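How to Sort a Laundry Pile You Have Been Walking Around Since November

Filed under: Household, Floors, Regret
Posted April 22, 2018

There are people who do laundry as it occurs. They wear a shirt, they wash the shirt, and the shirt goes back where shirts live. This page is for everyone else, by which I mean those of us who own a heap.

My own heap lives on the floor beside the machine and grows at a rate I have stopped tracking. When we moved from Brustport to Lirnmont I found it had come with us more or less intact, in the same order, like a core sample. I have been working on a method since then. It takes one afternoon, three containers and a tolerance for finding old tissues.

What you need

Three baskets or tubs that don't look alike. This matters more than what they're made of. I once bought three identical white ones on sale and spent a month lifting socks out of the wrong basket and putting them back in another wrong basket. Get loud colors. A screaming green basket is ugly in the store and very useful on the floor, where you can hit it from across the room without looking up.

A clear patch of floor, next to a wall if you can manage it. Baskets in the middle of a room get kicked.

A small bowl for coins, buttons, screws and whatever else the pockets give up.

Step 1. Take everything out

Yes, everything, including the layer at the bottom that has taken on the shape of the corner. Sorting from the top of a heap feels efficient and is how the bottom layer got to be the bottom layer.

Shake each piece once as you lift it. You are looking for rolled-up socks, a second shirt hiding in the first one, and, in my house, a teaspoon.

Step 2. Pick things up by a corner

This sounds fussy, and I resisted it for years. I was a grabber. I would get an armful, carry it over, drop it, and then sort the armful, which had become a smaller heap in a new location.

Pinch one corner or one fold and lift straight up. The piece hangs down, more or less opens itself, and you can see what it is before you have committed to anything. Big flat pieces of cloth are the worst offenders for wrapping themselves around their neighbors, so take those first and the rest of the heap goes noticeably quieter. 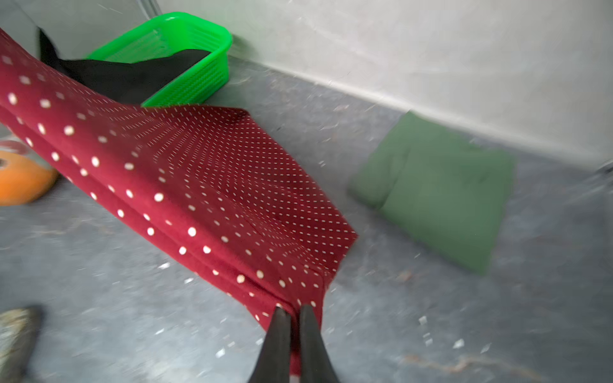

If a piece comes up twisted, let it hang for a moment and give it a small wiggle. Don't yank. Yanking brings up four other things and a sleeve.

Step 3. Sort by color, within reason

I have read guides that call for eight piles. I admire the people who keep eight piles, and I assume they have a larger floor. I use three:

Darks. Black, navy, charcoal, and anything that used to be one of those.

Reds and other troublemakers. Maroon, burgundy, bright orange, and anything new enough that you don't trust it yet.

Pale things. White, cream, gray that was born gray, and gray that used to be white.

The question I get most is what to do with a dark red cloth that has white dots on it. It goes with the reds. The dots are outvoted. If it's new, wash it by itself in cold water the first time and see what color the water is. If the dots come out pink, well, now you know about that cloth, and it could have been your sheets.

Black goes with black even if there's only one piece of it. A single black garment looks lonely in a basket, and you will be tempted to toss it in with the reds to keep it company. I do this sometimes. I'm not proud of it, but the black never seems to mind.

Step 4. Get the edges inside the basket

Cloth left hanging over a rim will slide back onto the floor, usually at night. Tuck the corners in as you go. If they won't tuck, the basket is full, and you have a load. Stop sorting and start a wash.

Step 5. Do the pockets before the machine does

Go through pockets at the basket. My neighbor's old Cronin washer ate a pen once and gave every towel in the house a blue stripe. Mine is a Vundetti, and it prefers receipts. A paper receipt goes in as one thing and comes out as more than 200 things, all of them attached to a black sweater.

Step 6. Wash the smallest load first

It's gone in no time, and you get an empty basket out of it - the only real encouragement this job has to offer. Then do the darks, then whatever you have been avoiding.

A few odds and ends

Delicate items can go in a mesh bag. So can socks, if you're tired of losing them.

Don't set lids, detergent tubs or toys down in the sorting area. They get buried under the first big piece of cloth, and you'll be stepping on them by dinner.

Damp towels shouldn't wait in a basket at all. Hang them over a door until their turn comes up.

Folding is a separate page, which I will write as soon as I've done some.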